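Sabão em folhas Harnus: um mês inteiro de lavagens e muitas dúvidas

Comprei as folhas de detergente da Harnus por insistência da minha cunhada, Esther Waweru, que desde que mudou de casa não fala de outra coisa. A promessa é conhecida por quem anda nos corredores de limpeza: acabam-se as garrafas pesadas, acaba-se o pó espalhado pela prateleira, mete-se uma folhinha com a roupa e está feito. Eu desconfio por princípio de tudo o que cabe num envelope e diz substituir uma garrafa.

A embalagem traz 30 folhas. Paguei por ela mais do que pago pelo líquido da Cimmont que uso há anos, e o líquido dura-me mais tempo. A marca faz a conta com meia folha por lavagem, mas quem lê as instruções até ao fim descobre que meia folha serve para carga pequena e pouco suja. Em minha casa isso não existe. Há um adolescente que joga futebol e há um cão.

O cartão é bonito, admito. Vem em verde pálido, com umas folhas de eucalipto desenhadas e a palavra "natural" repetida em três faces. A lista de ingredientes está na quarta, em letra que me obrigou a ir buscar os óculos, e lá aparece o álcool polivinílico, o mesmo tipo de película que envolve as cápsulas. Se é bom ou mau para os rios, não tenho formação para decidir. Mas gostava que quem vende o produto como "sem plástico" se desse ao trabalho de explicar o que entende por plástico.

Vamos à lavagem. A 40 graus, com roupa do dia-a-dia, o resultado foi aceitável. Camisolas limpas, cheiro quase nenhum (para mim, vantagem). A 30 graus começaram os problemas. Nódoas de molho de tomate ficaram lá, mais claras, mas ficaram. O colarinho das camisas saiu como entrou. E no programa rápido encontrei duas vezes um resto gelatinoso agarrado a uma manga, que tive de passar por água no tanque.

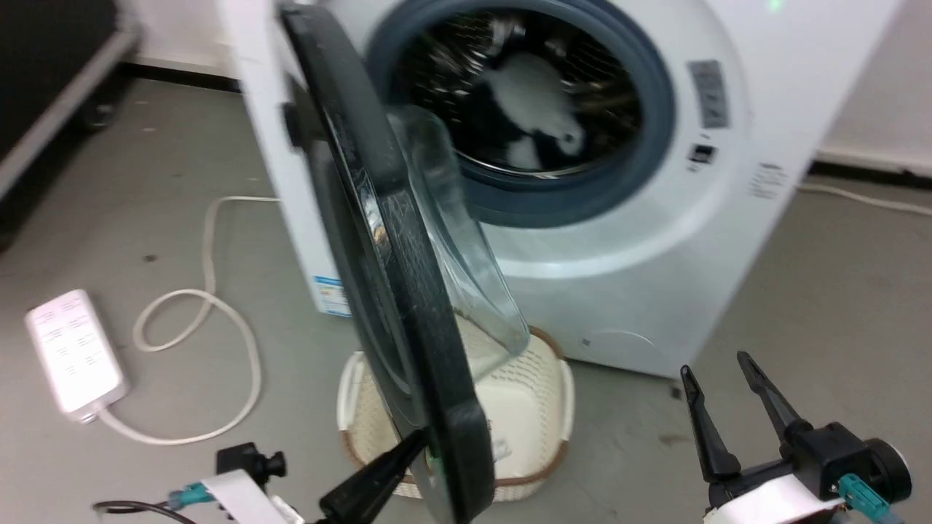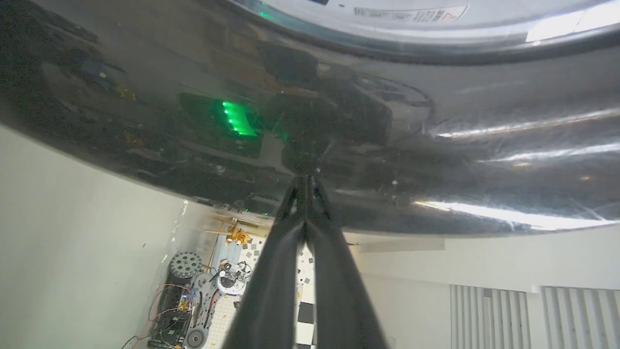 A Harnus manda pôr a folha no fundo, antes da roupa, e foi isso que deixei de fazer ao fim da primeira semana. Um leitor do blogue, Shabani Mussa, escreveu-me a dizer que rasgava a folha em tiras e as distribuía entre as peças, e a verdade é que o método dele me deu menos resíduos. Com a máquina de porta aberta e a roupa já num monte dentro do tambor, como na primeira fotografia, ainda se vai a tempo: basta enfiar as tiras no meio do monte. Só que rasgar folhas com as mãos húmidas é um pequeno suplício, colam-se aos dedos e umas às outras. Perdi duas assim.

Quanto à roupa branca, não recomendo. Comparei duas toalhas do mesmo conjunto, uma lavada sempre com as folhas e a outra com o meu líquido, e ao fim de 12 lavagens a primeira estava acinzentada. Não é um ensaio de laboratório e a água da minha zona é dura, o que pode pesar. Perguntei à marca se tinha indicações para águas duras. Respondeu-me uma senhora Ritu Bansal, muito educada, a sugerir "ajustar a dose". Ou seja, gastar mais folhas.

Onde isto faz sentido é na mala de viagem. Levei umas quantas para um fim-de-semana prolongado, lavei meias e uma camisa no lavatório e correu bem – não há frasco para verter nem líquido para declarar no aeroporto. Para quem vive num terceiro andar sem elevador também percebo o apelo.

Prós: leve, pouco cheiro, arruma-se em qualquer gaveta.
Contras: preço, nódoas a baixa temperatura, restos no programa rápido, brancos baços.

Classificação: 2 em 5. As folhas que sobraram foram para o nécessaire, e a Esther já sabe que não lhe peço mais conselhos sobre detergentes até ao Natal.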